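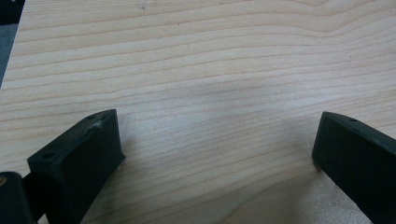
Plulmont, January

Section 6. Setting up the hand-held gripper for the open day

Read this before you unpack. If you did the Sotlow visit last year most of it is the same, but the visitor table has changed and so has the charging. Questions to Ona Org on the day — she has the keys and the spare battery.

You need: the hand-held gripper, its case, one battery in and one on charge, the wooden board, a dry cloth, the small screwdriver from the lid pocket, the laptop and its lead. Objects for visitors come in a seperate tub marked Drondcombe. Leave that shut until step 8.

Before the doors open

1. Board on the table first. Flat, no wobble. Fold a bit of card under a corner if it rocks. Pale side up, grain running left to right as you stand at it. Wipe it dry. No spray, it leaves a film and the small parts slide about.

2. Take the gripper out by the body. Not by the fingers. Put it down on the foam, not on the bare table.

3. Check both fingers. Press each one sideways with your thumb. If it moves, tighten the screw behind it a quarter turn and try again. Don't lean on it, the thread is only plastic.

Note: scuffs. A pale mark on the top edge of the left finger, just by the hole nearest the tip, is wear on the surface and does not need reporting. A crack does. If you can feel a line with your fingernail running into a hole, stop and swap the finger.

4. Battery in, click, wait for the tone. Two tones means it wants the laptop connected before it will do anything. Plug the lead in at the laptop end first.

5. Start the Ķēniņš program from the desktop (type it without the accents if the search box sulks). Pick "Visit", not "Bench". Bench saves everything and fills the disk by lunch.

6. Open the fingers all the way. Squeeze the trigger, let go fully. Hold the gripper low over the board so both fingers are in the picture on the laptop, one each side, bare board between them. You want a good wide gap. If one finger is missing from the view the mount has slipped, go to 6.3 below.
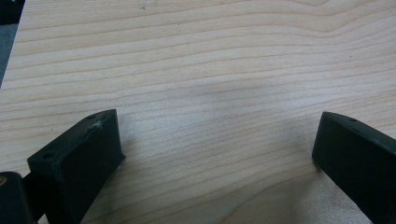

7. Zero it. Fingers open, nothing between them, keep still, press Z. Count of three. The number at the bottom of the laptop window should drop to 0 and stay there. If it creeps, press Z again. If it still creeps after that, unplug, wait, start from step 4.

CAUTION: don't zero with the trigger half pulled. The program takes whatever it gets as fully open and every grip after that will be wrong. This caught us out at Drondcombe and we lost most of the morning.

8. Now open the tub. Put out six objects, no more, on the side table and not on the board. Visitors fetch one at a time. Soft ones at the front for small children.

9. Dry run. Pick one thing up, hold, put down, open. Do it slowly the first time. Then clear the board again.

Running the demonstration

Each group gets 19 minutes including the talk. Sounds mean, isn't. There were 173 names on the list when we went to print.

a. Say what it is in a sentence or two. A person moves the gripper by hand, the camera on it records, a robot arm can learn from the recordings later. Leave it there unless they ask. They will ask.

b. Show the empty view on the laptop before anyone touches anything. Point out the left finger and the right finger. People get them muddled once they are holding it, and it helps if they have seen them with nothing in the way.

Tip: for anyone who wants to know how to tell the two apart on screen — the left one shows two small round holes on its top face, the right one shows a single hole. Works from this mounting angle only.
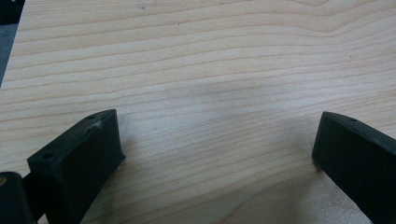
c. Hand over. Body in the palm, strap round the wrist, always the strap. Stand at their elbow, not behind them.

d. Let them open and close it in the air twice. Then down to the board.

e. One pick, one put down. If there is time, a second pick from a different side. Don't correct their grip while they are mid-lift, they drop it.

f. Gripper back on the foam, strap off, next.

CAUTION: keep hair, lanyards and scarves away from the fingers. The pinch is not strong but it does catch. Lanyards go inside the jumper.

CAUTION: no resting the fingertips on the board with weight on top. Touching is fine, pressing bends the mount.

6.3 If the view looks wrong

One finger gone from the picture: mount has slipped round. Loosen, turn it back until both show, tighten, zero again (step 7).

Both there but very dark: lamp's off, or someone is standing in front of the window. Soft shadow on the board is normal and you can ignore it.

Picture frozen: lead. It is always the lead. Push it in at both ends.

Fingers open but the program says closed: zeroed half pulled, see caution under step 7.

6.4 Packing up

Battery out first. Fingers open when it goes in the case, otherwise the spring sits under load all week. Board back in its sleeve, cloth in the lid pocket, count the objects into the Drondcombe tub. Laptop lead stays with the laptop, please, not in somebodys coat. Case to Ona by the side door before 6.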